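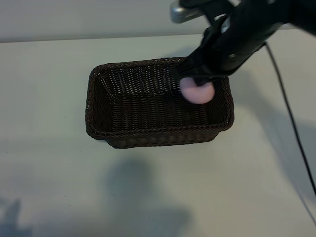
Storage notes: woven synthetic baskets

The January delivery for the shared storage rooms at Odwood included a batch of woven synthetic rattan baskets, supplied through Cendden in dark brown. They replace the lidded cardboard boxes on the open shelving and will also be used on worktables for small items waiting to be sorted. The notes below cover selection, loading, cleaning and labeling. Please read them before moving anything out of the old boxes.

Material

Synthetic rattan is an extruded plastic strand, usually polyethylene, woven over a frame or woven to support itself. It does not shed fibers the way willow or seagrass does, and it tolerates damp rooms. The weave is not a solid wall. Even a fine, regular pattern has gaps between the strands, and anything narrower than the gap will work its way through in time. Pins, loose beads, short screws and dried goods should go into a closed tin or a zip bag first. The same applies to powders and to anything that leaks.

The darker colors hide scuffs and dust well. They also hide small dark objects. Hair ties, black cable ends and pen caps are easily missed against a dark floor, so check an emptied basket by hand and under a lamp before returning it to the shelf. Pale items cause no difficulty in this respect.

Shape

Many rectangular baskets taper toward the base, and the listed size is nearly always taken at the rim. Measure the floor as well. The larger Kütt basket we tested measured 26 inches at the rim and would not take a folded blanket that should have fit on paper, the floor being 2 inches shorter. Where items are flat and rigid (books, trays, game boards), use the floor dimension. Where they are soft, the rim dimension is close enough.

The taper has one benefit. Empty baskets of the same model will nest, provided the rims are not forced. A stack that has been pushed down hard is difficult to separate and the braid takes the strain. Lift the top basket from both short sides and keep it level.

Loading

Put heavier items in first and spread them over the whole floor. A load pushed to one end makes the basket tip when it is pulled off a shelf by the rim. Soft round items such as foam balls, rolled socks and sponges can go in last and in any order, but keep them below the rim if another shelf sits close above.

Leave some free space in baskets that are used every day. A basket packed to the top has to be emptied to reach anything at the bottom, and the contents usually end up on the table for the rest of the afternoon. For the craft room we suggest one category per basket. Mixed baskets are acceptable on the sorting table only, and should be cleared by closing on Wednesday.

The rim is a thicker braid than the wall and is the correct place to lift. Do not lift by a single loop in the weave or hook a finger through the side. Once a strand has been pulled out of position it rarely goes back.

Cleaning

Vacuum with a soft brush attachment, inside first, then along the underside of the braid where lint collects. Wipe with a cloth wrung out in lukewarm water and a little dish soap. The Clestetti shelf cleaner kept in the supply closet is intended for sealed wood and should not be used on the baskets; it leaves a film in the weave that attracts more dust.

For sticky residue, hold a warm cloth against the spot for a few minutes and loosen what remains with an old toothbrush. Work along the strands. Stand the basket on its side to dry, in shade. Heaters and sunny windowsills will soften the strands, and a softened wall sets crooked when it cools.

Labels

Adhesive labels do not hold on a woven surface. Use the tie-on card tags and pass the string under the rim braid at the center of a long side, with the knot inside. Write the category in capitals and the shelf number beneath it. Shelf numbers run to 87, and numbers above 70 are in the back room. Baskets without a tag will be treated as unassigned and may be emptied.

Old boxes

Flatten the cardboard boxes once empty and leave them by the rear door. The lids go in a separate pile — several groups have asked to keep them as cutting mats.

Questions about shelf numbers, and requests for extra tags, should go to Nazmiye Coşkun at the storage desk. A second delivery has been ordered in the same color. The smaller size is on back order, and the tins for loose hardware will be placed on the lower shelves of the back room when they arrive.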